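# Table Sort: wrist camera set, Wednesday group
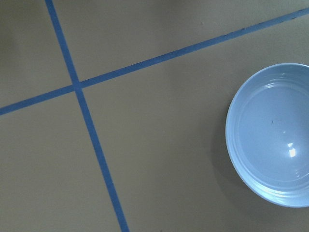
*Ye-rin Hyun and Bohdan Hladun, Driltix Robotics Club. Checked by Chiến Vi.*

This folder holds the wrist camera recordings for our Table Sort project. The task is to move a piece of tableware from one taped section of the table to another, on a spoken or typed instruction. Blue tape in two crossing strips makes the four sections. The light blue bowl is the item we started with, and it has the most recordings.

If you only want to run the trained model, you don't need this folder. Get the `plusolari` one instead.

## What's in here

- `runs/` – one subfolder per run, with the wrist video and the joint log
- `labels.csv` – start section, goal section, operator, result
- `notes/` – whatever the operator typed in at the end of a session
- `tools/` – playback and trimming scripts

The overhead video is kept separately on the club drive. Ask Young-sook Moon for access.

## Section names

Sections are named from the operator's chair, and the names don't change when the arm moves:

| Code | Section |
|------|---------|
| NL | near left |
| NR | near right |
| FL | far left |
| FR | far right |

The wrist camera turns with the arm, so left and right in the video often don't match the code. Please don't relabel runs from the wrist video alone. Bohdan did this for part of a session in November and we had to put it all back from the overhead view.

The sections aren't the same size in the video, and the tape often runs at a slant. We don't straighten or crop anything before training.

## How runs were recorded

Operators were Ye-rin, Bohdan and Ro-un Yeo. Each did 11 runs per session, then swapped. A run starts when the operator presses the pedal and ends when the arm is back at its rest position. The start section was drawn from a hat and the goal section was whatever card came next, so some pairs turn up more than others.

A run counts as `ok` if the whole base of the item ends up inside the goal section. Touching the tape is `edge`. Anything else is `fail`. We kept the failures.

## Known problems

- The bowl is glossy and the ceiling lights leave a bright spot on it. An early version of our detector followed the bright spot. Colour jitter helped a bit.
- When the bowl sits at the side of the view, only part of it is visible. The label still gives its section.
- The tape has small dark marks in places. Leave them in.
- Session 4 has no joint log for the first 5 runs. The logger wasn't started.
- Session 2 uses an older time format. `tools/fix_time.py` converts it.

## Using it

```
python tools/play.py runs/<run_id>
python tools/trim.py runs/<run_id> --out trimmed/
```

Both scripts need the club environment. Setup steps are in the main repo under `nekel/setup.md`.

## Still to do

- Ro-un: merge `edge` notes into `labels.csv`
- Chiến: check the goal codes for session 5 against the overhead video
- Decide whether the cup runs go in here or get their own folder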